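Home | Diary | Walks | Recipes | Find me

8 Dec 2023
5 minute read

Home at last, shoes off, tea made, and I want to get all of it down before I forget which part came first. I went to the open day at Wareck! Drita Grgić had been telling me since June that I should come, and every time I had an excuse, and now I'm annoyed at myself for every one of them.

The drive was 26 miles and I still managed to miss the turn. You go past the old Gurano warehouse and then double back, and the entrance is around the side where the deliveries go in. There was a sign-in sheet (I was visitor 554, though Drita says they've been using the same numbering for years of these things, so I shouldn't feel like part of a crowd). Coffee was in the hallway, with those little almond cookies I can't leave alone. I had three before anything started.

I had pictured big orange arms behind a fence, welding something. What they were showing was housework. They've set up a bathroom corner with a sink and a toilet and a cabinet on the wall, with a few toiletries on the shelves, and the whole demonstration was a robot working at the sink. I laughed out loud when I saw it. I clean my own bathroom every week and have never once had an audience.

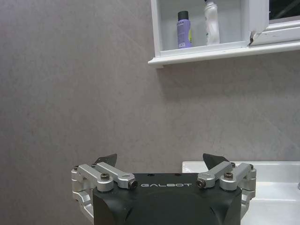
Mateja Krasniqi did the talking for our group and she was wonderful. She let people ask the silly questions first. A man in a green coat wanted to know if it could do his taxes. I asked if it minded being stared at, and she said it had been stared at by better than us, and everyone relaxed after that.

She explained that the people working on it get more than one view of the job. One is from up high, more or less where you'd have your own eyes, and another is from right down at the wrist, so close that the gripper takes up a big part of the picture. I hadn't thought about that at all. When I wipe a sink I don't look at my hand, I just know where it is. She said that's exactly the thing that takes so much work, and she had a notebook full of tries to prove it. Number 758 had a coffee ring on it.

Then we got to the sponge. I know how this sounds, but I was on tiptoe! It's a plain black one, and the right hand does the work while the left one, which has proper jointed fingers, stays out to the side with them all spread. It reminded me of the way my mother held her free hand when she was icing a cake.
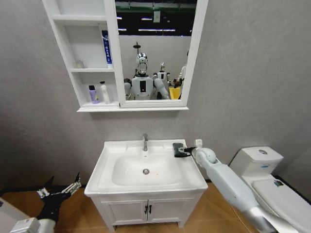

I asked Drita later why they picked a bathroom, and she said because the surfaces are horrible. White on white, shiny, curved, with a faucet sticking up in the middle and a mirror showing you everything a second time. She said if you want to find out what your machine doesn't understand, give it a mirror. I've been thinking about that the whole way home. I wouldn't have guessed a mirror was hard.

What I liked best was how slow and ordinary it was. No music, no lights. We stood there and watched, and Mateja talked about shoulders and elbows as if she were teaching a swimming class, and every so often somebody whispered "oh, look." I whispered it twice myself. A boy of maybe nine, sitting on his dad's shoulders, kept up a running commentary for all of us, and he was better at it than I would have been.

The bowl of the sink is the bit I'd have called easy, and Mateja said no, the flat top is easy, the bowl is where you have to reach forward and down at once and not bang the faucet. I tried it on my own sink when I got in, very slowly, paying attention. She's right — your wrist does a funny little turn on the way.
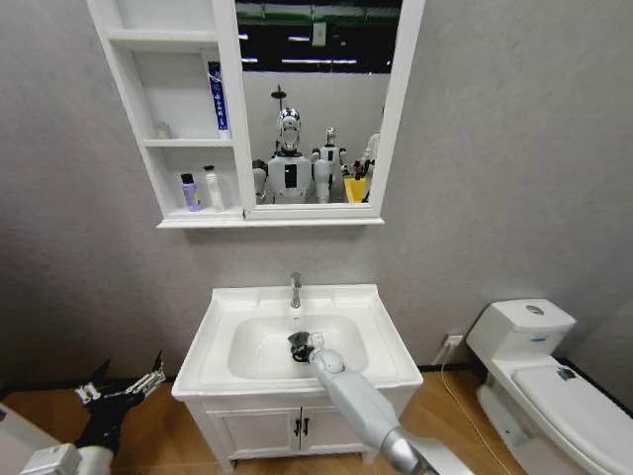
After the demonstration

They let us hang around, which I loved. There was a table run by Voretti with leaflets and pens (I took 2 pens, one for the car), and a talk upstairs by a man named Shehu on batteries. I went in for the chairs and stayed for the whole thing. I understood maybe half. The half I understood was about why things get warm when you charge them, and I now have opinions about where I leave my phone at night.

Then I went back down for another look, with the room a bit emptier and Mateja happy to keep chatting. She let me ask about the gripper itself. I'd been calling it a hand all afternoon and she didn't correct me, bless her. It has bars and joints on both sides and a black pad for each fingertip, and I could have stood and looked at those joints for an hour. My grandfather would have wanted it in pieces on the kitchen table.

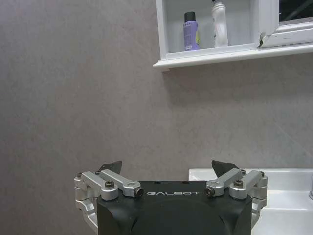
The gripper with its fingers apart, sink to the right.

I asked Mateja if she has one at home doing her bathroom and she said her bathroom would frighten it. Then she asked what I'd want one to do first, and I said the oven, no question, and the man in the green coat said gutters, and that set off a good ten minutes of everybody naming their worst job. Drita's is changing a duvet cover. I'd pay to watch that demonstration.

I drove home in the dark with the radio off, which I never do. I missed the turn again going the other way.

Things to remember: send Drita the almond cookie recipe if I can work it out. Look up the battery talk, he said the slides would be posted. Ask when the next open day is and bring my sister, who says she isn't interested and will be in the front row. Buy sponges.

Contact | © 2023, all entries my own | Back to top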